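Chapter 8
The Table You Work On
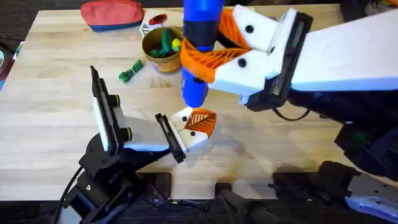
Figure 8.1 A butcher-block table top in light wood. Look for the grain in the strips and the seams between them.

I've put off writing about tables for seven chapters, partly because I knew that once I started I wouldn't stop. My first proper workbench was a door. It lay across two trestles in a rented unit in Truro, and it had a hole where the handle used to be, and for 2 years every small screw I dropped went down that hole as if it had been aimed. I learned a lot on that door. Mostly I learned to put a bucket under it.

By now you've met the tools, you've met the fixings, and if you did the exercises at the end of Chapter 7 you have a rack on the wall with things hanging from it in some sort of order. Well done if so. Now we come to the surface all of it lands on. You can do good work on a bad table (people do, every day), but you'll be fighting it, and you'll blame your hands for things that are the table's fault.

I'm going to spend most of this opening section on one kind of top, the sort in Figure 8.1, made up of long strips of wood joined side by side. Shops call it butcher block. Strictly speaking, the old butcher's blocks were made with the end of the grain facing up, like looking down on a bundle of straws, and what most of us buy today has the grain running along the length. You'll hear people get cross about the name. I used to be one of them and I've given up, so in this book butcher block means either, and where it matters which I'll say "end grain" or "long grain".

Why strips?

A wide plank is a lovely thing and I'd never talk you out of owning one. The trouble is that wood takes in damp from the air and gives it back again, and it swells and shrinks as it does so. It moves across the grain far more than along it. A single wide board can cup, meaning the edges lift and the middle sinks, or the other way about, and then your jar of pencils goes for a walk every time you lean on the corner.

Cut that same timber into narrow strips and glue them edge to edge and you get something much better behaved. Each strip still wants to move, but they don't all want to move the same way, and to a fair extent they hold each other in check. You also get to use narrower timber, which costs less, and you can leave the worst knots on the floor.

Please notice I said better behaved. A strip top still grows and shrinks across its width with the seasons. I once screwed one down hard to a steel underframe, all the way round, very proud of how solid it felt. In December, with the heating on, it went off one evening like a cap gun. There was a split along one of the seams that I could slide a ruler into. We'll do fixings that allow for movement in section 8.3, and I'd ask you not to skip it, however dull slotted brackets may sound.

Reading a top

Before you buy a table, or before you decide whether the one in your uncle's garage is worth saving, spend five minutes just looking at it. I mean it! Everybody wants to knock on it and say "solid, that". Looking tells you more.

Start with the seams. Run a fingernail across them, at a right angle, slowly. On a good top you'll see the seam before you feel it, and you may not feel it at all. A little ridge all the way along usually means the strips have moved since the top was last sanded. A groove you can catch a nail in may mean the glue has gone, or was never really there. One bad seam can be mended. If most of them are bad, I'd walk away unless the table is free and you like a project.

Next, the grain. On pale timber it can be faint, so get a lamp down low at one side and let the light skim across. Torn patches show up straight away, and so do old sanding scratches running the wrong way. You'll be able to see, too, how much the strips vary. I like a bit of variety myself. Amparo Montoya, who taught me most of what I know about finishing, can't stand it, and will turn a whole delivery over on the floor to match the strips by colour before she lets anybody open the glue.

Then the ends. People forget the ends. They drink up water much faster than the face does, so that's where you'll find dark staining and little cracks if a top has been neglected. And get underneath with a torch. If the top has been sealed above and left bare below, it will have been taking in damp on one side only, and you may well find a bow in it.

Light wood or dark?

I get asked this more than anything else about tables, and I do have an opinion. For a work surface, go light.

Small parts show up on it. A dropped grub screw on pale wood is a nuisance, and on dark walnut it's a lost afternoon. Bright things stand out on it as well, which matters more than you'd think when you've got several tools on the go and you reach for one without looking properly. Against a pale top, a blue handle or an orange grip catches your eye at once. Pencil marks show up too, and I do write on my bench, all the time, measurements mostly, and once a phone number that I sanded off a week later and still regret.

Against that, light wood shows every spill. Tea is bad, and black ink worse. Worst of all is the blue-black mark you get when wet steel sits on a timber with plenty of tannin in it, oak being the famous one. I left a damp square on an oak top overnight at the Flirkside workshop and its outline was there in the morning, perfect in every detail. Nicanor Gallardo, whose top it was, drew a frame round it in pencil and signed it with my name. There's a treatment for marks like these in section 8.5, and it does work, mostly.

What a top has to put up with

Try making a list of everything that happened to your own table in the past week. Here's mine, from a fairly quiet one:

Two mugs, no coaster.
A vice clamped on, moved, clamped on again.
Superglue (three drops, on the newspaper, except for one drop).
A bottle of oil put down with an oily bottom.
One elbow, mine, most of the time.
A hot soldering iron that missed its stand by the width of a thumb.
Something heavy with metal feet, dragged when it should have been lifted.

No finish will stand up to all of that. A hard varnish will shrug off the mugs and then chip when the vice goes on, and once it's chipped, water creeps in under the edge and you get a grey bloom that you can only shift by stripping the lot. Oil gives you much less of a shield, but you can mend it in a patch, in an evening, with a rag. For a table that works for its living I go with oil every time. For a table that mostly gets looked at, varnish is fine, and I'll show you how to put it on without trapping half the dust in the county.

A word about rags, as I've mentioned them. Oily rags can heat up by themselves and catch fire when they're left in a heap. Spread them flat outdoors to dry, one layer thick, away from anything that burns, or put them in a metal tin of water with a lid on. I'll say this again in section 8.4 and I'll say it in Chapter 9 as well, and I'm not sorry.

Getting the height right

One last thing before you start. The best top in the world will hurt your back if it's at the wrong height, and the right height depends on what you do at it. For planing and sawing you want it low, so your weight comes down through your arms. For fine work you want it higher, so you're not folded over like a deckchair.

Stand up straight in the shoes you work in. Let your arms hang and get somebody to measure from the floor to the crease of your wrist. That's a decent starting height for a general bench. Add a hand's width or more for close work. Prop a board up at that height on boxes and use it for a few days before you cut any legs, because legs are easy to shorten and very annoying to lengthen. I have a pair of small wooden blocks under my own bench that can tell you all about it.

What you'll need for this chapter

A strip top of your own, or an offcut of one, at least 46 cm long. Ask at a kitchen fitter's. They cut out holes for sinks and often have the middles going spare.
A lamp you can set down low.
A cabinet scraper, or a sanding block and three grades of paper.
Clean cotton rags, and the tin with a lid.
A finishing oil. Read the label for drying time and buy the small size.
A notebook, or a bench you don't mind writing on.

8.1 Taking a top back to bare wood

Clear everything off first, and I do mean everything, including the mug. Wipe the surface with a barely damp cloth and let it dry fully before you go near it with a scraper. While you wait, go over it with your lamp and put a light pencil squiggle across any seam that worries you. Those squiggles are going to be your guide: when the scraper has taken the pencil off evenly on both sides of a seam, the two strips are level there and you can move along to the next.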